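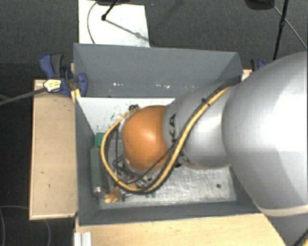

Inês Rocha

4.2 Setting the water hardness

The Davitz softener leaves the factory set to the lowest hardness value. Set the correct value before the first regeneration. The hardness of the supply is printed on the water company's statement or can be measured with the test strip in the accessory bag.

1. Close the inlet valve and open the bypass.
2. Plug in the mains adaptor. The display shows the software version, 1371, then the clock.
3. Set the clock with the arrow keys and press OK.
4. Hold MENU until the letter H flashes.
5. Enter the hardness value. The highest value accepted is 32.
6. Press OK twice to store the value. If no key is pressed, the display goes back to the clock and the old value is kept.

Note: Where two households share one supply, enter the value for the supply and leave the flow setting as it is.

4.3 First regeneration

1. Fill the salt tank to the lower line with tablet salt. Do not use rock salt or table salt.
2. Check that the drain hose runs downhill along its whole length and is clipped at the outlet.
3. Open the inlet valve slowly, then close the bypass.
4. Hold REGEN until the valve motor starts.

Caution: Do not draw water from the softened side during regeneration.

If the display shows E2, the drain is blocked. Clear the hose and repeat step 4. For other codes see section 7. Replacement drain clips are ordered under part number 3841.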